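Jadel Table Top, oiled finish

Solid wood top for desks, benches and dining tables. Supplied without legs.

Product code: JT 202
Thickness: 30 mm
Edge: square, lightly sanded
Finish: one coat of oil on all faces
Underside: pre-drilled for the Inia leg set (sold separately)
Made to order in our workshop

The Jadel top is the plainest one we make. Boards are glued side by side along the full length and planed flat, then sanded and oiled. The grain runs lengthways. Colour varies from board to board, and we do not stain the wood to even it out. If you are ordering two tops to stand next to each other, put this in the order notes and Violeta Toledo in the workshop will cut both from the same batch.

Tops are oiled once before they leave us. We recommend a second coat at home after the top has been in the room for a few days. Wipe it on thinly with a lint-free cloth, leave it for 40 minutes and rub off whatever has not soaked in. Lay used cloths out flat outdoors to dry before you throw them away, as oily rags can catch fire if left in a heap.

For daily cleaning use a damp cloth and dry the surface afterwards. Avoid scouring pads and anything containing bleach.

Pale wooden table tops 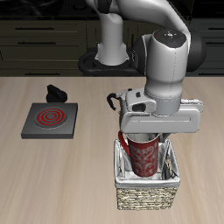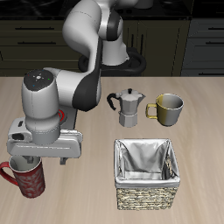 Can I cut the top down to fit an alcove?
You can shorten it at either end with a fine-toothed saw, but leave at least 19 cm between the cut and the nearest leg fixing. Seal the new edge with oil on the same day. We can also cut it for you before delivery at no extra charge if you send the finished length with your order.

Fixing to a frame

If you are using your own frame instead of the Inia legs, fix the top through slotted holes so that the wood can move with the seasons. Do not glue it down. Screws should go no more than two thirds of the way into the top. A pack of slotted brackets is available under Accessories.

Delivery

Tops travel flat on a pallet and need two people to carry them in. Delivery is to the ground floor. Orders placed in April may take a week longer than usual while the workshop does its stock check.

Please check the top before signing. Marks or dents should be reported to Darren Yeoman in customer service, with the order number and a photo of the label.

Goes with

Inia leg set, black or grey
Okafor bench, same finish
Fledadari table oil, small tin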